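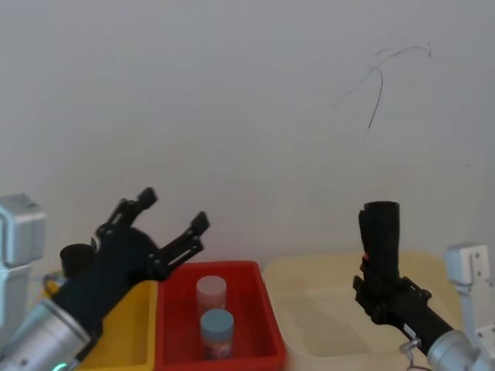
Figura 1. Pared clara y tres cajas de plástico.

Nuestro proyecto estudió cómo los estudiantes separan los residuos en la residencia Clokitz. Repartimos 200 cuestionarios y recibimos casi 30 con todas las respuestas completas, una cantidad pequeña para sacar conclusiones fuertes.
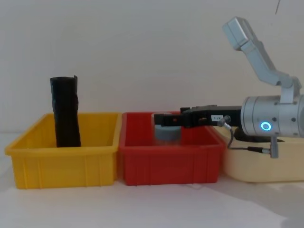 La segunda parte fue pesar el papel durante 6 semanas de octubre y noviembre. El total fue de 663 kilos -- más de lo que habíamos previsto en el plan inicial. El vidrio quedó para el segundo semestre.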